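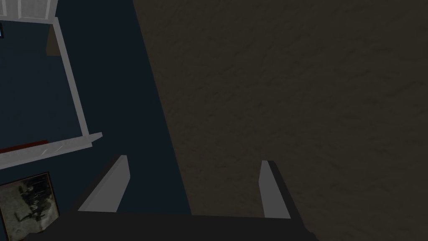 Home Projects Reports Contact

October
By Percy Alvarado
2 min read

Pridon gripper cell: progress report to the Skiltasstead fund

Work in this period concerned the calibration and upkeep of the two-finger gripper. The simulated model of the cell has been brought into line with the maintenance schedule, and the finger opening is now checked at the start of every shift.

Everaldo Brito replaced both finger pads after 3,000 cycles, as the schedule requires. The wrist camera mount was tightened and its alignment repeated. A test of 1,102 cycles followed, in which 14 stops were recorded. Most were traced to a worn cable at the wrist, for which a replacement has been ordered from Žukauskas.

The grant is underspent by almost 1,000 pounds. We request permission to carry this sum forward to cover spare pads and a second cable.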